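Gridska Community Board > Local News > Public figures

Topic: Where do we sign the condolence book for former mayor Naciri?

tallow_creek
Posted 24 September 2018
Does anyone know if the book for Hicham Naciri is at city hall or at the old library? The council notice said "municipal offices," and those are in two buildings now. I have to drive in from Brarik, so I'd like to go to the right one the first time.

pbensen
City hall, ground floor, left of the elevators. I signed at lunch. There were 24 people ahead of me and it took a while. It closes at 4 and they do close at 4.

orchardroad313
Is the deputy governor still coming to see the family? The radio said yes, the paper said it was not confirmed.

pbensen
She came this morning. It was a short visit, at the house on Soliman Street, with no press inside. Her office put out two paragraphs afterward.

M_Halvard
I'll say what others are thinking. He was mayor for two terms and the second one was poor. The Trirnus bus contract cost this city a lot and the routes out to Brarik were cut anyway. I'm sorry for his family but I don't see why we need flags down for a week.

tallow_creek
The Brarik route was cut in May of the year after he left office. I rode it, I remember. You can blame him for the contract but not for that.

M_Halvard
The cut was written into the contract. He signed it.

workbench_lou
It was an option in the contract. The next council voted to use it. The minutes are in the library if you want to check.
Also, for the people asking me in messages, I'm still in the shop most of the day, so answers will be slow.
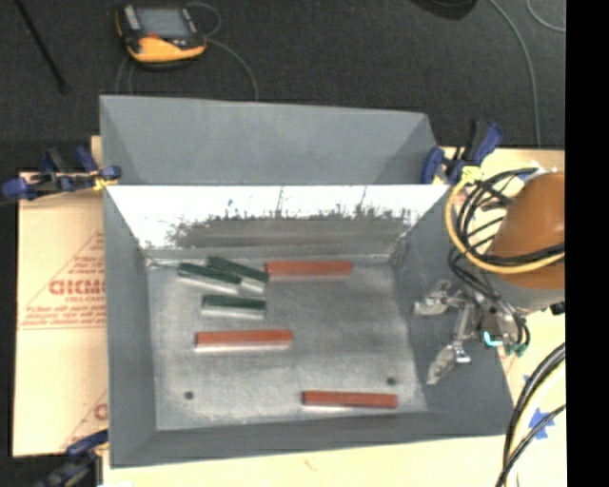 Metal bin, on the bench

Back to the topic. The service is open to the public but the hall only seats 80. The overflow will be in the school gym with a screen. Park at the school either way.

orchardroad313
80 is nowhere near enough. They had some 4000 out for his farewell parade.

M_Halvard
It was never that many. That was his own office's number.

pbensen
Can we leave the crowd size for another thread? The man's sister reads this board.

M_Halvard
Fair enough. I'll take the contract to the budget thread. I still think a week is too long for the flags.

rosa_k
Three days would have been normal for a former mayor, so I half agree with you. The council voted for the week, though, and it was not close.
Does the family want flowers? The notice doesn't say.

pbensen
No flowers. Donations to the clinic on Soliman Street, checks or cash at the front desk.

tallow_creek
Thanks, all. I'll go to city hall tomorrow before noon. If anyone else in Brarik needs a ride, message me tonight. I have room for three.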